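Hand-held grippers: Gosora vs Clesari fingers

tmarsh_80
Has anyone run the Clesari fingers on a Gosora body? Stock Gosora tips slip on thin plastic. I get 23 failed picks out of 80 on hangers and I'd like that under 5 before we start logging for real.

railgauge
Ran both in October. The Clesari set bolts on but the stroke is shorter. Check the zero after you swap or the width reading will be off by the difference in finger thickness.

ohmfield
Disagree on swapping. Slip on thin parts is usually grip force or a worn pad. Print a new set of the stock fingers in something softer and test again. Cheaper too.

railgauge
Softer fingers flex at the tip. Fine for cloth, bad for anything where you want a repeatable width. We stopped using ours after 500 cycles — the tips no longer met square.

tmarsh_80
Force is already at the top of the range and the pads are new. I'm on the angular fingers with the blunt tips, wrist camera in the default mount. View at open width, before an approach:

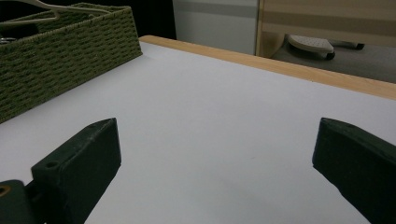
ohmfield
Then I'd look at camera pitch before buying anything. If the tips sit that low in the view you lose them as soon as you tilt down, and the operator closes late. Gravness sells a steeper bracket.

tmarsh_80
Hadn't considered the bracket. Does it clear the trigger housing?

railgauge
On the older body, yes. On the Carrier version you have to file one corner. Recalibrate either way, the old extrinsics won't carry over.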